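The Long Table, Revisited

When we put the long table in the back room in May, the idea was that people would sit at it with their laptops for an hour or two and then go home. Dehua Kong sketched the layout on the back of a Barbu delivery slip. The sketch showed chairs, a table and daylight. It did not show a single charging cable, and in this respect it has proved to be a work of fantasy.

A laptop cable, left to itself, wants the middle of the table. It will travel from the socket by the longest available route, lie down in loops where you meant to put your elbows, and park its adapter wherever a coffee would otherwise have gone. Everyone's is black. At the end of a busy afternoon there is a short period of tugging, as people find out which one is theirs by seeing whose screen moves.

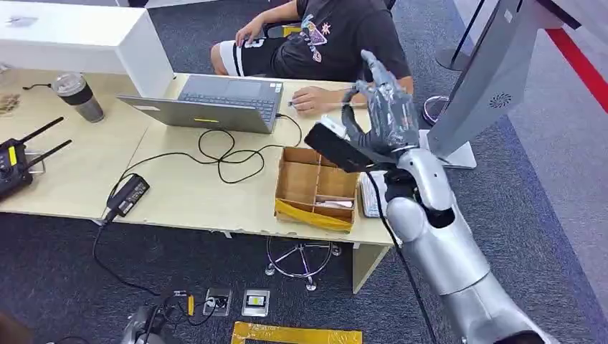
Brijesh Rathore has been trying to civilize us. His first attempt was a cable tray from Drokum, which screws to the underside of the table and holds 11 adapters in theory. In practice it held one adapter and a banana. His second was a set of felt ties, handed out 10 to a person, and these have now joined the general population of small things that live on the tabletop and belong to no one.

The third attempt is labels. Anyone who has put a strip of colored tape on a laptop lid is asked to put a matching strip on the adapter too – both halves, please, as the lid is the part you were never going to lose. Tape is in the drawer by the door. The lost cable box currently holds over 13 orphans, and on the last day of the month they go to whoever wants them.

A word on the chairs as well. The ones with arms do not fit under the table, and pushing harder has been tried. Leave them a hand's width out and turn them sideways so the door can open. If you want the end seat, Etell bookings open at 6 each evening for the following day, and a sweater over the back is still not a booking.

Brijesh will be at the table on Monday, September 11, 2023, with scissors and a marker. Bring your adapter.

Recent items
Skamisness Sign-Up Sheet Is Back on the Door
The Kettle: A Clarification
Found Under the Sofa, May Edition
Why the Back Window Sticks
Quiet Hour Gets Slightly Louder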